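Chapter 7
Choosing a Hand: Reading a Product Offer for Robot Grippers

After studying this chapter you should be able to:
- read the main lines of a supplier's offer for a multi-finger hand
- tell a stated figure from a tested one
- decide which extras in a kit belong in the purchase price
- plan a short trial on your own floor before signing

Key terms: end effector, payload, wrist camera, fingertip cover, acceptance trial, service plan

7.1 The offer on the desk

Chapter 6 dealt with arms. An arm is usually bought once and kept for years, and the choice comes down to reach, payload and mounting. The hand at the end of it is a different kind of purchase. Hands wear out faster, they are swapped when the work changes, and they are sold in kits whose contents vary from one supplier to the next. Two offers with the same headline price can differ by a good deal once the cables, the mounting plate and the software license have been added.

We will follow one purchase through the chapter. Waltden is a company that cleans and resets rental office space. In May it asked three suppliers for a hand that could pick up small items left on floors: pens, cable ties, bottle caps, folded paper. Henrique Caldeira, the operations manager, had an arm already, on a wheeled base. He needed a hand that could work pointing straight down, close to a hard surface, and he needed it to cope with a change of surface without being reprogrammed each time.

The offer he looked at most closely came from Hurnum, for a hand sold under the name Kirania. The kit was priced at $3194. It contained the hand, a mounting plate, one cable set, a wrist camera, two sets of fingertip covers and a license for one computer. Shipping was listed separately, as was training.

7.2 What the figures mean

Payload is the figure most buyers look for first. The Kirania sheet gives 300 grams for a pinch between fingertips. Read the note under such a figure before using it. In this case the note says that the object is rigid, dry and held with the palm level. A wet rag of the same weight is not covered by the figure, and neither is a box held at an angle.

Closing time is given in one of two ways. Some suppliers time the fingers from fully open to fully closed with nothing between them. Others time a closing move that ends in contact. The second is longer and more useful. If the sheet does not say which was used, ask.

Working clearance is the distance needed between the palm and the surface for the fingers to close without touching it. For floor work this matters more than closing time. Hurnum states 40 millimeters. Caldeira asked whether that was measured with the fingertip covers on. It was not, and the supplier sent a corrected sheet the same afternoon.

Life is stated in cycles, in hours, or not at all. Where it is missing, look at the service plan instead. The price a supplier puts on replacing a finger tells you something about how often it expects to do so.

7.3 What is in the kit and what is not

Go through the parts list line by line and mark each item as needed on day one, needed within the year, or not needed. Waltden marked the second set of covers as needed within the year. It marked the mounting plate as not needed, as the arm already had one that fit, and asked for it to be removed. Hurnum took $59 off the price.

Check the following before comparing totals:
- whether the camera is included and whether its bracket is
- the length of the cable, measured along the arm and not in a straight line
- how many computers the license covers, and what a second one costs
- whether fingertip covers can be changed by the user
- who pays for shipping when a part is returned under warranty

A competing offer from Pearce looked cheaper until this step. It left out the camera and the bracket, and its license had to be renewed each year.

7.4 The trial on site

A demonstration at the supplier's bench shows what the hand can do under conditions the supplier has picked. An acceptance trial is held where the hand will be used, with the furniture left in place. Waltden asked for a trial in one of its own rooms, with the arm moving between carpet tile and smooth white flooring and with chairs nearby. Floor edges were of particular interest. A hand that approaches a seam may meet two heights under one grasp, and small objects tend to collect there.

The wrist camera is part of what is being tested. It travels with the hand, so its view always includes some of the hand itself. Large fingers can hide a good part of the floor on one side. During a trial, look at the camera picture with the hand open and pointing down, and note how much of the target area remains clear. 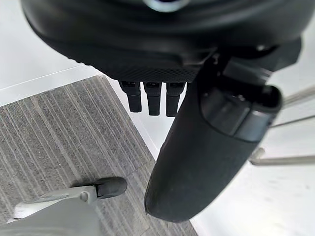

Figure 7.1 Wrist camera view of an open hand above a floor of striped carpet tile and smooth white surface. The large finger covers part of the view to the right of the three smaller ones.

Write down the result of every attempt, including those the supplier's engineer asks to repeat. Keep repeats in a separate column. Change one condition at a time: first the object, then the surface, then the lighting. If a setting is adjusted during the trial, record the old value and the new one, and start the count again.

Agree in advance on what counts as a pick. Waltden's rule was that the item had to leave the floor and be released into a tray. An item lifted and dropped counted as a miss.

7.5 Service plans

Hurnum offered two plans with the hand. The basic plan covers faults in the drive and the electronics. The extended plan adds fingers and covers, with a loan unit while repairs are made. Section 7.6 works through the cost of each over three years of use.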